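Frequently Asked Questions: the Honholm tote bag swap

G'day, I'm Hayley Treloar and I run the swap out of the old Honholm bakery. I get the same questions every month, so I've finally typed up the answers. If yours isn't on the list, send me a message and I'll get to it once the kids are in bed.

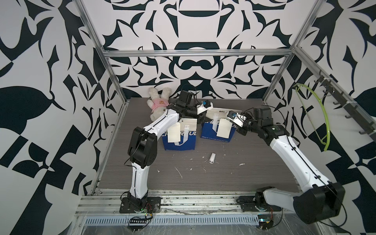
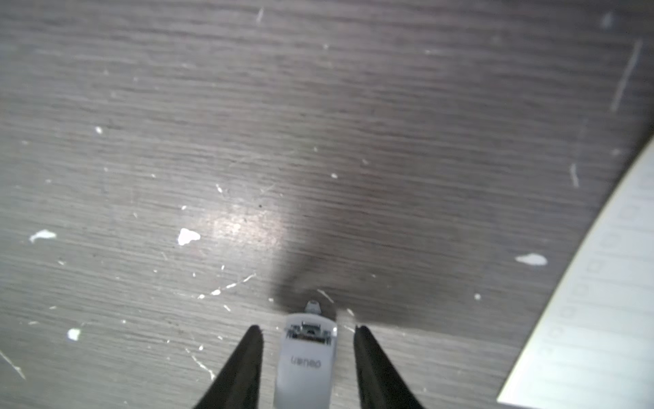
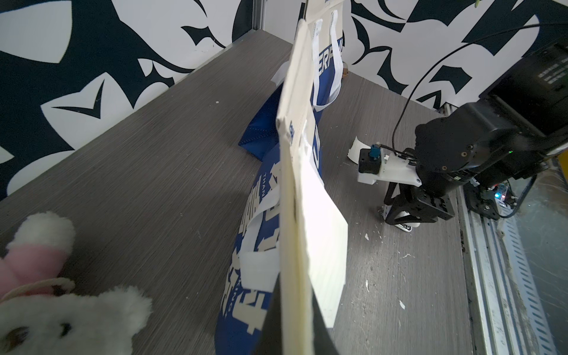 Last picture: cream tote, with a royal-blue one behind it.

What is the swap, exactly?
You bring fabric bags you don't use, you take home ones you will. I started it after I opened my laundry cupboard and got buried (slight exaggeration, but not by much!). We've now moved on almost 300 bags, which still makes my head spin a bit.

Do I have to bring one to take one?
Nope. If you've got none at all, come and grab up to four. I'd rather they went shopping with you than sat in a tub at my place.

What sort of bags do you take?
Canvas, calico, cotton, jute, those big denim ones people sew from old jeans. Conference bags are fine, bookshop bags are fine, and bags with a faded logo go surprisingly quickly. The green supermarket ones I can't take any more, sorry, I've run out of places to put them.

Do they need to be washed?
Yes please! Cold wash, inside out, and dry it on the line. I don't put canvas in the dryer myself after I shrank a lovely Orureo one down to something that would fit a single mandarin. If there's lining or a stiff base in it, sponge it down and leave it open in the shade for the arvo.

How do I get stains out?
Depends what it is. For grease I rub in a bit of dishwashing liquid, leave it for half an hour and then wash as usual. For mould, well, I've had mixed luck. Sun and white vinegar does the early spots, but once it's gone grey right through the weave I cut the bag up for rags. Razia Soomro swears by bicarb paste for coffee and her bags do come up beautifully, so try that one first.

Will the printing come off in the wash?
Some does, some doesn't. Turning it inside out helps heaps. Never iron straight onto the print, put a tea towel over it.

My handle's torn. Is it still worth bringing in?
Absolutely. Radymyr Skoryk does repairs at the back table and he'll box-stitch a handle while you have a cuppa. Gold coin if you can, don't stress if you can't. He prefers you leave the broken bit attached so he can match the length.

When's the next one?
Saturday, October 10, 2020, from nine till noon. Please bring a mask, and we'll be keeping numbers down inside, so you might wait on the footpath for a few minutes.

Is there parking?
A bit, behind the Stomen hardware shop. The number 33 bus stops right out the front too.

Can I drop off a whole boxful?
Message me first if it's a big lot. We had 200 turn up from one office clean-out and I was tripping over them in the hallway for weeks.

Can I get one back if I change my mind?
If it's still on the table, sure, just ask. After that it's gone to its new home, so check the pockets before you hand it over!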